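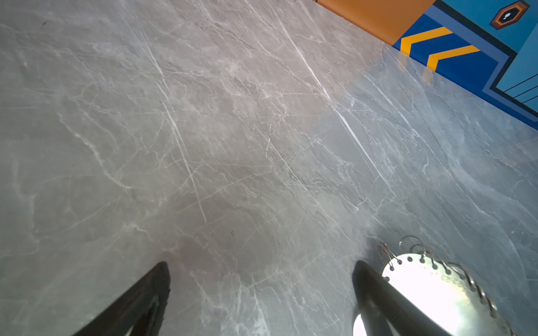
**slatepenny** wrote:

We moved in five weeks ago and the last owners left us a grey marble top in the kitchen. I've never lived with stone before and I'm after advice on sealing it before I make a mess of it. It's polished, mid grey, with a lot of thin white veins running mostly on the diagonal and one bright streak that catches the light. There's a dark speck on it in the photo which may only be a crumb, but I keep finding little marks like that and I can't tell which are dirt and which are in the stone. The estate agent's details called it "Garrido grey marble", and the paperwork left in the drawer says it was supplied by Gutalach. No mention of whether it was ever sealed.

Two questions really. Do I need to seal it, and can I do that myself? I've been quoted 300 pounds for someone to come out, which seems steep for a piece that isn't very long.

---

**mortarboard_ken** wrote:

Do the water test first. Put a teaspoon of water on it somewhere out of the way, leave it a quarter of an hour, wipe it up and see if the stone has gone darker. If it has, it's drinking and wants sealing. If not, leave it alone.

300 is too much for a small top. I'd do it yourself. A bottle of Fladarau and a couple of cotton cloths, wipe on, wait, buff off. The main thing is not to let it dry on the surface.

---

**tansy_and_rye** wrote:

Agree with the water test, but please don't think sealer will stop everything. It slows down stains. It does nothing about acid. Lemon, vinegar, wine, tomato, some bathroom sprays – they all eat the polish and leave a dull patch, sealed or unsealed. Ours has a ring by the kettle from a cut lime that sat there during one lunch.

Use a board for everything. Washing-up liquid and warm water to clean, then dry it.

---

**mortarboard_ken** wrote:

Quite right, I should have said. Stains and etching are two separate problems and people mix them up.

---

**Everett Haverford** wrote:

I fitted worktops for a long time and I'd be slower to reach for a bottle. A tight polished marble doesn't take up much sealer, and what it doesn't take up sits on top and goes smeary. I've been called back to more kitchens because of badly applied sealer than because of stains.

Slatepenny, are you certain it's marble? Estate agents call all sorts of things marble. I can't tell from a photo, the veining on the better imitations is very good now. Look at the underside at the front edge, or inside the sink cut-out if you can get your head in. Stone is usually left rough there, and a printed pattern won't carry on through the thickness.

---

**slatepenny** wrote:

Thanks all. Been under the sink with a torch. The cut edge is rough and grey and I can follow one of the veins down through it, so I think it's real. Will try the water tonight.

What's that round metal thing doing to it, by the way? The shiny one with the wire loops along the edge. My partner likes it out on the worktop. Is metal on marble a bad idea?

---

**tansy_and_rye** wrote:

Metal is fine if it's dry and smooth underneath. Wet steel can leave a rust mark, and that's a pain to shift. I'd check the loops aren't rubbing. Marble is soft and wire will scratch a polished face if it gets pushed about. Put a felt pad or a folded cloth under it.

---

**bramblefoot** wrote:

I'm going to be the odd one out. We have had marble for years with two teenagers and we don't seal it, don't pad anything and don't worry. It has marks all over it. You stop seeing them after the first winter. If you wanted a top that stays perfect you'd have bought something else.

---

**tansy_and_rye** wrote:

They didn't buy it though, it came with the house.

---

**bramblefoot** wrote:

Fair enough. Still wouldn't pay 300 to have it wiped.

---

**slatepenny** wrote:

Water test done, twice, once near the wall and once near the hob. By the wall, nothing. Near the hob there was a faint darker patch that had gone by the time I'd made a cup of tea.

So is that a yes or a no?

---

**mortarboard_ken** wrote:

I'd call it a yes for the hob end. That's where the sealer wears off first, with all the wiping and the degreaser. One thin coat there, leave the rest.

---

**Everett Haverford** wrote:

I'd still hold off. A patch that fades that fast isn't much to go on. Clean it well first. There may be old cooking oil or polish on it giving you a false result either way. Clollodano stone soap is decent, or any neutral one. Give it a couple of days to dry out and test again. If it darkens again, do as Ken says, and try the coat on a corner before you do the bit everyone looks at.

---

**mortarboard_ken** wrote:

We'll have to disagree on the waiting, but I've no quarrel with cleaning it first.

---

**slatepenny** wrote:

Right, I'll clean it, leave it until Wednesday and test again. Cloth going under the metal thing in the meantime. If I do end up sealing it, does the Fladarau smell? The kitchen window is painted shut.

---

**mortarboard_ken** wrote:

A bit, for an evening. Prop the back door open and run a knife round that window when you get a chance.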